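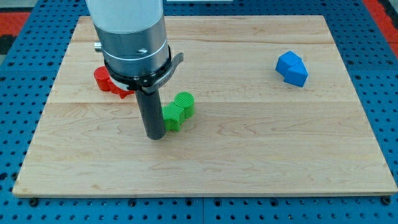
Itier Hardwax Oil, two-season review
Posted Monday, August 18, 2025

I bought a can of the Itier oil in June to finish a set of shelves and a small hall bench. Before that I had used Codetti on everything, so most of what follows is a comparison with that.

The can is easy to open and closes again properly, which my last two cans of Codetti did not. The oil is thin. Stir it well, since the solids settle at the bottom and the first coat comes out patchy if you skip this. I put on two coats with a white pad and wiped off the extra after 15 minutes.

Smell is mild. Drying time is not as good as the label says. The second coat was still tacky the next morning, and I ended up leaving the bench for another day before I sat on it.

The color is where it beats Codetti. Pale wood stays pale, with only a little warmth to it. Coffee rings wiped off the bench with a damp cloth. A wet plant pot left overnight did leave a mark – light sanding and a dab of oil fixed it.

Price is $34 a can, and mine did both projects with some left over. I would buy it again for indoor furniture. For a kitchen counter I would want something harder.

Reviewed by Pilar Salinas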